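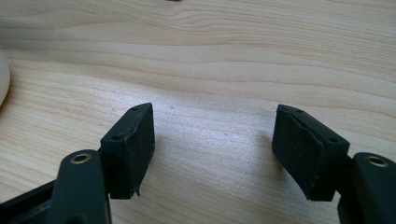
How a Gripper Gets New Pads

From the Gornevance Workshop Pages for Young Readers

A Zamo gripper is a tool shaped like a big pair of tongs. A person holds one in each hand and uses them to pick things up and put them down. A camera on the tool records each move. Later, a robot with the same kind of fingers can learn from the recordings.

The tool has to be kept in good order. If the fingers slip or sit crooked, the recording shows slipping and crooked fingers, and the robot learns from that too. This page explains how the fingers are checked, how a worn pad is replaced, and how the tool is tested before it goes back to work.

The parts of a finger

Each gripper has two fingers. They face each other and move at the same time, one from each side.

The arm is the curved part. It carries the push from the middle of the tool out to the end of the finger. Near the end of the arm is a small brass ring with a hole in it. Brass is a yellow metal made from copper and zinc. It is harder than the plastic around it, so the hole keeps its shape for longer than a plain plastic hole would.

The pad block is the box-shaped part at the end of the arm. It has small round holes in it for screws.

The covering is a thin layer of dark rubber on the inside face of the block. It is the only part of the finger that is meant to touch things. In our workshop we cut it from a sheet called Lastico.

Why rubber?

Press your finger on a window and try to slide it. It drags. Now try the same thing with the back of a plastic spoon. The spoon slides easily. The force that makes your finger drag is called friction. Rubber has a lot of it, and smooth plastic has much less.

Rubber is also soft. When it is pressed against a round object, it bends a little and touches the object over a larger area. A hard block would touch a round jar along one thin line. A soft pad touches it along a wide stripe, and the jar is less likely to turn.

How rubber wears out

Three things go wrong with the covering.

The first is dust. Dust lies between the rubber and the object like flour on a kitchen counter, and the object slides on it. A dusty pad looks gray and speckled.

The second is scuffing. Each time the finger rubs against a table or the rim of a cup, a tiny amount of rubber comes away. The surface gets pale marks and becomes smoother.

The third is peeling. The covering is held on with glue. The glue usually lets go at a corner or along the top edge first, where the rubber bends around the block. A small flap forms. The flap catches on things, and every catch pulls it a little further.

Dust can be cleaned off. Light scuffing can be left alone. A peeling pad has to be replaced, and the rule in our workshop is that both pads on a tool are replaced together. A new pad is slightly thicker than an old one. With one of each, the fingers would no longer meet in the middle. 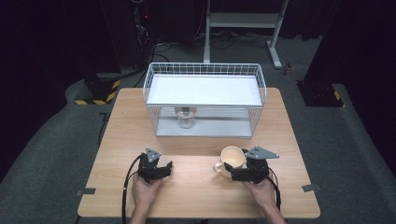 When the fingers are checked

The people who use the tools look at the pads at the start of each session. This takes less than a minute. They open the fingers, look at both faces, and run a thumbnail gently along the top edge of each pad. If the nail catches, the tool goes to the bench.

There is also a longer check after every 600 grips. The computer keeps the count. At that point Tsehay Zeleke takes the tool apart as far as the pad blocks and looks at the screws, the brass rings and the cable.

The cable gets its own check because it is pulled around more than any other part. It carries power in and recordings out. Tsehay bends it softly every few inches from the plug to the handle and watches a light on the computer screen. If the light flickers, a wire inside is cracked and the whole cable is changed. A cable should never be wrapped tightly around the tool for storage. It should be laid in wide loops.

Changing the pads, step by step

This job is for an adult at a bench. The steps are written out so that you can see the order and the reason for it.

1. Turn off the power. The cable is unplugged at the computer end first, then at the tool. A finger that moves by itself can pinch.

2. Mark the blocks. The left and right blocks look nearly alike, but they are mirror images. A dot of white paint marker goes on the back of the left one. In January two blocks were put back on the wrong sides, and it took most of a morning to find out why the fingers would not close flat.

3. Take out the screws. They go in a dish with a magnet under it. The screws are small enough to disappear in a carpet.

4. Peel off the old rubber. It is pulled slowly, from the loose corner, at a low angle. Pulling fast leaves strips of rubber behind.

5. Remove the old glue. A plastic scraper is used first, and then a cloth with a little cleaning alcohol. Metal scrapers are not used. They dig grooves into the block, and the new rubber would follow the grooves.

6. Cut the new rubber. Gemma Orlandini made a cutting guide out of steel. The sheet is laid flat, the guide is held on top, and a sharp knife is run around it. The piece has to be long enough to fold over the edge of the block. If it is cut short, the edge of the rubber sits right where objects push against it and starts to lift early.

7. Glue and press. A thin coat of glue goes on the block and another on the rubber. The two are put together starting at one end, so that air is pushed out at the other. An air bubble makes a bump, and a bump holds the object away from the rest of the pad.

8. Clamp and wait. The block sits in a small clamp with a flat piece of plastic over the rubber. It stays there for 40 minutes. The glue feels firm sooner than that, but it can still slide.

9. Trim. Any rubber that covers a screw hole is cut away.

10. Put the block back. The screws are turned in by hand until they stop, then given a quarter turn with the driver. A screw that is too tight can crack the plastic.
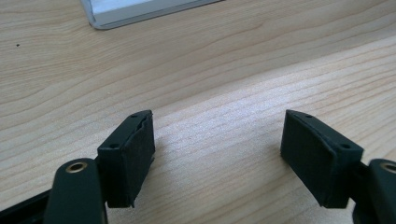

Lining up the fingers

After the blocks are back on, the fingers have to be lined up. Two pads that meet flat are called parallel, which means they stay the same distance apart from top to bottom. If they are not parallel, they touch at one end first. A mug held that way will tip.

The test uses a strip of ordinary paper. The fingers are closed on the strip near the top of the pads, and somebody tries to pull it out. Then it is tried near the bottom. The pull should feel the same both times. If the paper comes out easily at the top and is stuck at the bottom, the blocks are leaning. The screws are loosened, the blocks are moved by a very small amount, and the test is done again. Three tries is normal.

Next, the opening is measured. Gadisa Mersha opens the fingers as far as they go and puts a ruler between the pads. The number is typed into the computer. The software needs to know how far apart the fingers are when they are fully open, and it works out every other position from that number. When the rubber is new, the opening is slightly smaller than before, so the old number cannot be used again.

The camera on the tool is checked last. Its lens is wiped with a lens cloth. Both fingers have to show up in the picture at about the same height. If one is much higher, the camera has been knocked and needs to be set straight.

The table test

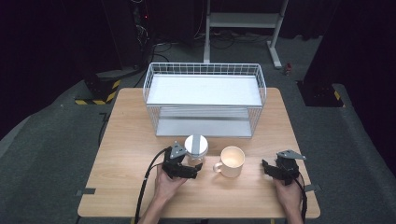 A gripper that passes on the bench still has to be tried on real objects. Paper is flat and light, and the things on a table are mostly round, slippery or heavy. We use kitchen things because they are cheap to replace and come in difficult shapes. The mug is a good one to think about. With its handle facing left, toward the glass jar, a tool coming from the right meets a plain curved wall, while a tool coming from the left has the handle to deal with. The jar is hard for another reason. Its sides are clear and smooth, and its white lid is a separate part, so lifting by the lid is not allowed. Behind them stands the white wire rack with its two shelves. Putting something on the lower shelf is a test of the person's aim as much as of the tool, since the fingers must go in under the top shelf without hitting it.

Each object is picked up, held still while the tester counts to 3, and put down again. The tester watches for turning, sliding and tipping. If an object turns in the fingers, the pads are cleaned and the test is repeated. If it turns again, the tool goes back to the paper strip.

Raelene Bolger writes the results on a card that stays with the tool. The card has the date of the new pads, the opening, and the grip count, which starts again from zero. The first card for our oldest pair of tools is number 1. The newest is number 145.

Cleaning between repairs

Most days no repair is needed. The pads are wiped with a damp cloth that leaves no fluff, and then with a dry one. Soap is not used on them. It leaves a film, and the film is slippery. Tape can lift off dust, but it can also lift a corner of the rubber, so the cloth is better.

The brass rings are wiped too. No oil is put near them. Oil creeps along plastic and reaches the pads within a day or so, and rubber with oil on it has to be thrown away.

Words used on this page

Friction: the force that makes it hard for two surfaces to slide past each other.

Parallel: the same distance apart all the way along.

Brass: a yellow metal made of copper and zinc.

Opening: the distance between the two pads when the fingers are as far apart as they can go.

Something to try

Find a clean rubber eraser and a plastic ruler. Lay a book on the table and put both on the cover. Raise one side of the book slowly. Write down which one slides first. Then sprinkle a little flour on the cover and do it again with the eraser.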